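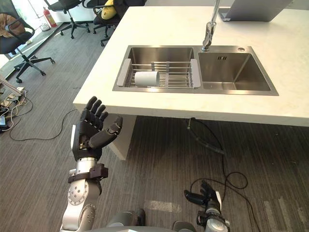
The double sink, with the steel dish rack set over the smaller basin.

The owner of the kitchen at Wulden would prefer not to be named. She runs the place as a shared studio kitchen, hired out by the half day to people who make jam, pickles and cakes for market stalls, and she says her name is on enough paperwork already. She was happy to talk about the sink, though.

"It was the thing I got wrong the first time," she says. "I had a single bowl. Big one, very deep, looked great in the showroom. You'd fill it with soapy water and then somebody would want to rinse strawberries."

The single bowl lasted 18 months. When the benchtop had to be replaced after a crack opened up near the wall, she asked the joiners, Benditz, to cut the new one for a double. They were not keen on the first drawing, which had the tap off to one side.

"They told me to put it in the middle so it swings over both. I'd wanted it out of the way. They were right and I've told them so."

The top is white with a matte finish and thicker than the one it replaced. She looked at a speckled grey, and at timber, which she liked but didn't want to oil. The white shows everything. Beetroot is the worst of it, and turmeric, and she keeps a tub of bicarb under the bench for both.

"People ask if I regret the white. I don't. If there's a mark I want to see it, and then I want whoever made it to see it."

The two basins aren't the same size, and the larger one is kept for washing. A stockpot goes in without touching the tap. The smaller one has a rack across it, steel rods with grey plastic ends that sit on the rim. She bought it from Jivholm for 32 dollars after trying a wire one that stood on the bench and left a puddle.

"With that one the drips go down the drain, where they're meant to go. You can lift it off if you need the basin. Most people leave it on and put their cup there."

She has a few rules about the rack. Knives don't go on it. Baking trays don't go on it either, as they hang out over the edge and someone always walks into them. Anything left there at the end of a booking is put in a crate by the door and kept until September, when it all goes to the op shop.

Hirers get 60 minutes at the end of each session for cleaning, and it is included in the price. She used to allow half that and found the basins were being left with rice in them.

"It wasn't laziness. They were running for the car with hot jars. So I gave them the time."

Her own cleaning is simple. Dish liquid and a soft cloth, along the grain of the steel, then a dry tea towel. The overflow slots get an old toothbrush. She won't have steel wool in the building.

The one thing she still argues about is laptops. Nearly everyone reads recipes from a screen now, and the flat stretch of bench to the right of the sink is where they like to stand it. She has put up a shelf on the opposite wall at eye height. It holds cookbooks.

"I bought the shelf for the computers and they use the bench. What can you do? I ask them to keep it back from the tap."

Next on her list is the floor, and after that a second tap outside for washing vegetables before they come in. The quote for the tap is on the fridge. She hasn't rung them back yet.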